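Re: [rimwood-walkers] Step counts and the 173 pledge

Ilse, thanks for writing it up. I've read it twice and I'm still not persuaded.

Ilse Bakker wrote:
> The Dorgate app gave our group 400 points each in July, and everyone
> who kept the pledge says they sleep better. I think we should make it
> the standard for the autumn programme. Huguette agrees.

Everyone who kept the pledge, yes. What about the ones who dropped out? I know of 3 and none of them was asked how she slept. If you only question the people still walking at the end of the month, you will hear good news. 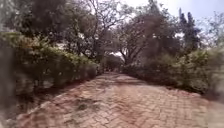
Then there are the points. I wore my old Etanetti pedometer on one hip and had the phone with Dorgate in my pocket, same walk, same morning. The phone gave me 34 per cent more steps. One of them is wrong, possibly both. I wrote to Dorgate and got a reply telling me to update the app. I had updated the app.

As for sleep, it was light until late and half of us were on holiday. I slept better too and I never signed the pledge.

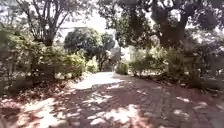

Jolien Goossens, for the autumn programme

Ilse asked for my section in the same message, so it follows, with my name on it so that Hilde can paste it straight in. I have kept it short. Please don't add the bit about "proven benefits" back in again.

Walks start at 9.30 and go at the pace of whoever is slowest. Bring water. You may count your steps with whatever you like, or leave the thing at home. No points will be read out at coffee.

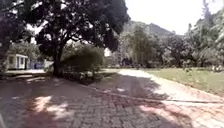
What I would accept

Mieke suggested a proper trial and I'd go along with that, provided we write down who starts as well as who finishes, and provided people note their sleep before the first walk. A paper diary will do. I don't want us paying for the Qiu wristbands until somebody can tell me what "recovery score" means in plain words. Their leaflet uses it eleven times.
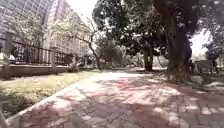 Brick path, in sun and shade

If the numbers look good after that I'll say so on this list.

Jolien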